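Hardwax oil vs. water-based poly on a light wood tabletop
Finishing forum – 7 replies

stisthorpe_joiner
Finish choice for a light wood work table. It gets wiped down daily and has to stay pale.

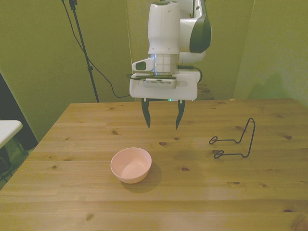 Two candidates: Julier hardwax oil, two thin coats, or a water-based poly. The oil is easier to spot repair. My concern is yellowing near the window.

gajdos77
Poly. Oil on pale wood goes amber within a year, whatever the can says.

Oľga Havlíček
Disagree. Plain oil ambers. Hardwax with a little white pigment holds its color well. Mine was done in November and matches the offcut I kept in a drawer.

gajdos77
A couple of months is not a test.

Oľga Havlíček
Fair. The bench before it had three years on it, same product.

jilby
What grit did you stop at? Past 180 the oil doesn't bite and you get dull patches where cups sit.

stisthorpe_joiner
150, then a damp wipe to raise the grain, then 150 again by hand.

jilby
Good. Buff off all excess after 20 minutes. Lay the rags flat outdoors to dry – they can self-heat if balled up.

gajdos77
Still poly for daily wiping. Detergent strips wax.

stisthorpe_joiner
Going to do half an offcut in each and wipe both with the usual cleaner for a month. Will post results.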